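Section 4. Plating station: first set-up and daily start

Read this before you read the Skekell brochure. The brochure says the station "frees your team". In our kitchens it moved the work about, and you should plan your April rota on that basis.

Lay the mat flat, then set out one pastry and one plate as shown. 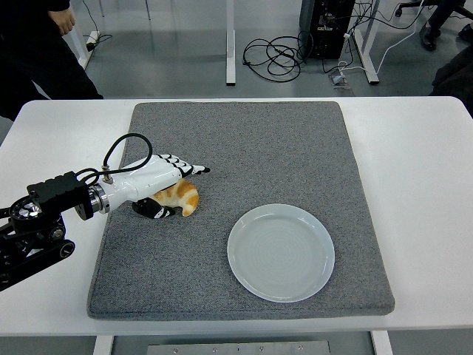

Pastry to the left, empty plate to the right, in both views.

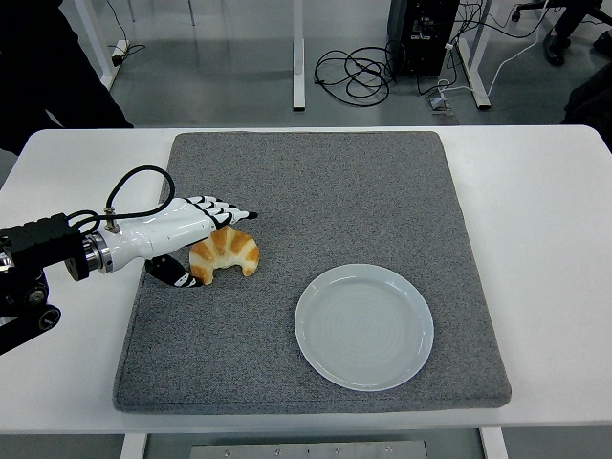 Does the station mean we need fewer people on the early shift?
Plan for the same number. Someone still has to lay out, watch and clear, and that person can't be on the till as well.

4.1 Daily start

1. Check that the cable on the back of the hand is screwed in finger tight.
2. Put the mat square on the table. Don't use a tea towel.
3. Tell everyone nearby that you are starting. Say it out loud.
4. Press Start on the Druvo panel and wait for the green light.
5. Run 2 trial pastries and throw them away.
6. Write any drops or squashed pastries in the paper log - the panel only records what it calls successes.

CAUTION: Keep your hands off the mat while the light is green. If a pastry slips, press Stop first.

NOTE: Jundbridge quotes 2000 moves between services. Helju Raudsepp at the Eglītis site called them out at 281. Book your first visit early.

4.2 Staff hours

Watching the station is work and goes on the timesheet under code 155. Managers have been putting it down as a break. Send corrections to Ilze Uibo before the monthly run.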